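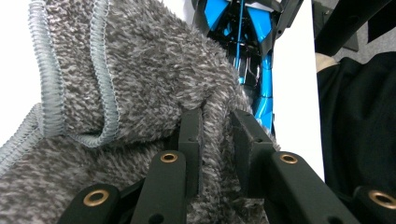
Chapter 9
Parties, Voters, and the Politics of Discontent

We use cookies to improve your reading experience. By continuing to use this site, you accept our cookie policy. Accept | Manage settings

In the spring before its last general election, the republic of Trallevano had one of the most stable party systems in its region. Two parties had taken turns in office for two generations. Turnout was high, and most households voted as their parents had. By the end of May, a movement founded in the mill town of Sterent held 78 of the 238 seats in the national assembly, and neither of the older parties could form a government alone.

The case of Trallevano is used throughout this chapter. It raises a question that students of elections have long debated: why do voters who have been loyal to a party for many years leave it, and why do so many of them leave at the same time?

Two broad answers are considered. The first is economic. Scholars in this tradition point to lost jobs, flat wages, and the decline of towns that depend on one employer. When the Trandix works closed, Sterent lost its main source of steady work, and support for the new movement was strongest in the districts nearest the plant. The second answer is cultural. It holds that voters respond to a sense that their customs and opinions no longer count in the capital. The farming district of Cattaneo, where incomes had risen, also turned to the movement, and an economic account has difficulty with this result.

The two answers often overlap. A voter may be worried about both wages and standing, and a survey question may not separate them. Electoral rules matter as well. A movement with one third of the vote may win many seats under one system and almost none under another — a point developed in the second half of the chapter.

Section 9.1 defines populism and reviews the disputes over that term. Section 9.2 examines the survey evidence from 188 polling districts in Trallevano. Section 9.3 turns to the electoral system, and Section 9.4 considers how the older parties responded once the new assembly met. Key terms appear in bold at first use and are listed at the end of the chapter.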